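Fitted sheets that stay put on a deep mattress?
Home & Laundry > Bedding

pillowtax
Jul 28, 2019
We bought the Nevik mattress in March, the tall one with the topper sewn in, and since then no fitted sheet we own will stay on past two in the morning. The corners let go one at a time. First the foot, then the one by my head, which snaps back like a window shade. I've been through three brands and a set of those suspender clips that made the whole bed feel like formal wear.

Current sheet is a Veravero in green, sold as "extra deep, 16 inches." It went on fine.
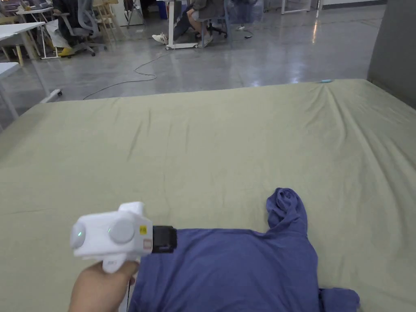

The reviews swear by it, but the reviews also swear by a banana slicer, so I'm asking here before I throw away the packaging. Does anyone have a sheet that survives a restless sleeper? Budget is $50 for a queen, fitted only. I have enough flat sheets to rig a schooner.

grommet_hill
Measure the mattress yourself. Don't go by the tag. Companies measure the mattress with nobody on it and the sheet before it's met a dryer. Mine was sold as 14 and came out closer to 16 with the pad on, and then the sheet lost an inch in its first hot wash. There's your problem, most likely.

pillowtax
Measured. It's 15 and a bit with the pad. So on paper I have room to spare, and on paper I also sleep eight hours.

dryerlintbaron
Elastic. All that matters is the elastic. If it's only sewn into the corners, send it back. You want it the whole way around, and wide, the kind that leaves a mark on your wrist when you're wrestling it on. I've had two Jitico sheets for 7 years and neither has popped once. They are ugly. They come in beige and a darker beige.

mrs_selvage
Have to disagree with the baron. All-around elastic is how you get that shower cap look, and on a tall mattress it creeps underneath and takes the top of the sheet along with it. I went back to plain corner elastic with a heavier cotton and the weight does the work. Percale, washed warm, line dried. Mine's a D'Souza and it was under the $50.

dryerlintbaron
Weight does not hold a sheet on a bed. Gravity is already holding the sheet on the bed. The issue is sideways.

mrs_selvage
I have slept on this sheet every night since March and it has gone neither down nor sideways.

grommet_hill
You two did this in the towel thread.

pillowtax
OK, some progress. Took the pad off, put the same sheet back on, started with the head corners and did the foot last, pulling the diagonal tight as I went. Normally I go around clockwise like I'm lighting birthday candles.
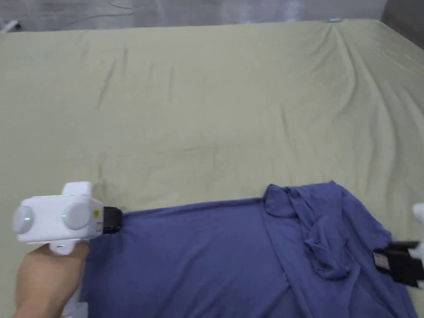 I'm also going to wash it cold from now on in case grommet is right about the shrinkage, and if it pops tonight I'm ordering whichever of these two camps has the better return policy.

tuckandroll44
Turn the mattress. If one corner always goes first, that's the side you launch yourself out of. Also check which way the sheet is on. Half the people who tell me their fitted sheet is too small have it rotated, with the short side down the long side.

pillowtax
There's a tag that says "top or bottom." I find this unhelpful, as it covers most of the available options.

dryerlintbaron
Jitico has a colored thread in the bottom right corner. Just saying.

mrs_selvage
To go with the beige?

pillowtax
Update, 4 nights in. Three good nights, then the foot corner let go on the last one. No pad, cold wash. I'd call that better, and my back would like the pad returned. D'Souza is ordered because they had it in a color. Baron, I'll keep the beige in mind for guests.

dryerlintbaron
See you in a month.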